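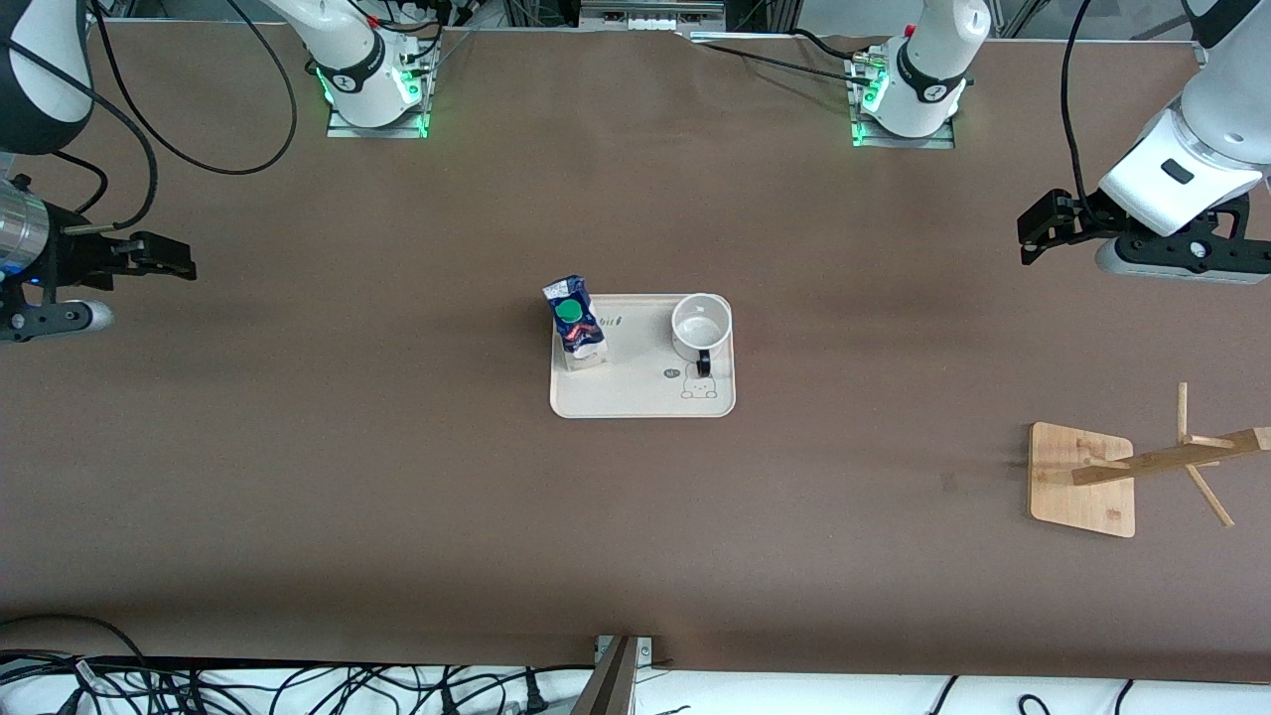

2. Serving Layouts for Small Shared Kitchens

2.1 Purpose of the study

This section reports on the second stage of the Stinalier project, carried out by Emília Havlíček as part of the practical module in household studies. The aim was to establish how drinks and mugs should be set out so that a person preparing refreshments can do so with few movements and without leaving items scattered over the work surface.

2.2 Items used

The layout consists of a serving tray, a drink carton, a mug and a wooden mug stand, arranged on a wide brown tabletop. The tray is cream-coloured and rectangular, with rounded corners and a raised rim. The carton has a round green screw cap and stands towards one end of the tray, which also holds the mug.

A tray with a rim was preferred to a flat board. In the first stage, users of the Tanui kitchen reported that mugs slid when a flat board was carried to the adjoining room.

2.3 Method

Users of the kitchen were asked to prepare a drink, carry the tray to the seating area and return every item to its place. Sessions were held in July, before the midday break. In total, 80 servings were recorded on paper sheets, and the time taken to clear up was entered separately. Spillages were noted in the margin and are discussed in Section 3.

2.4 Observations

Users who placed the carton at one end of the tray had more room to pour. When the carton was put in the middle, the mug was usually moved first and then moved back again. The mug stand was used more often when it was kept within reach of the tray. In the Wollano kitchen, where the stand had been kept on a shelf, mugs were generally left beside the sink.

Several users asked for a second tray. This request falls outside the present stage and has been passed to the Jamau working group, together with the recording sheets from Monday's session.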